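5.3 Mounting the panels

Read Section 5.2 (Locating studs and services) before starting. The Flondum wall system must be fixed to timber studs, steel studs with the FL-S adaptor, or solid masonry. It must not be fixed to plasterboard alone.

CAUTION: Check for electrical cable and water pipe behind the wall. Turn off the power to any circuit that runs through the work area.

CAUTION: Panels have sharp corners until the edge trim is fitted. Wear gloves.

Fitting the rails

1. Mark the height of the lower rail on the wall. If a bench is to stand under the panels, set the rail at least 25 mm above the bench top.

2. Extend the mark across the full width of the installation with a spirit level. Do not measure up from the floor at each end. Garage floors are commonly laid with a fall towards the door.

3. Hold the lower rail on the line and mark a hole at each stud. Drill pilot holes and drive the screws until the heads are seated. Do not use an impact driver for the last turns.

4. Fit the upper rail in the same way, using the cardboard spacing template from the carton. The template sets the rail centres and must be kept square to the lower rail.

Note: If the template has been lost, a replacement can be printed from the Itamport website. Print at full size and check the scale bar with a ruler before use.

Hanging the panels

5. Start at the left end. Hook the top flange of the first panel over the upper rail and lower the panel until it sits flat.

6. Fit the next panel hard against the first and check that the hole rows line up across the join. If they are out, loosen the upper rail screws half a turn, adjust, and retighten.

7. Fit a locking screw at each bottom corner. Tighten by hand only. Overtightening will dish the panel, and hooks will then sit at an angle.

8. Press the edge trim onto all exposed edges.

Load limits

The maximum load for one panel is 12 kg, spread evenly. Heavy items should be hung near the upper rail. Do not hang gas cylinders, batteries on charge, or anything that can be knocked loose by a door.

Fitting hooks and holders

9. Tilt the hook upwards, insert the top prong, then swing the hook down until the lower prong enters its hole.

10. Pull gently outwards to confirm that the hook is seated. Flalik hooks made before March have a thinner wire and need the plastic retaining clip.

11. Lay out tools before loading the wall. Keep cutting tools with the blades pointing down. 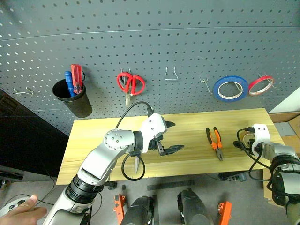 Figure 5-6. Cup holder and wire hooks on the panel, with scissors hung by the loops.

12. Load the panel, then check the locking screws again after one week of use.

Cleaning

Wipe with a damp cloth and mild detergent. Do not use solvents or a pressure washer.

For spare screws and trim, quote kit number 113 when ordering. Holders for larger tools are listed in Section 7, Accessories.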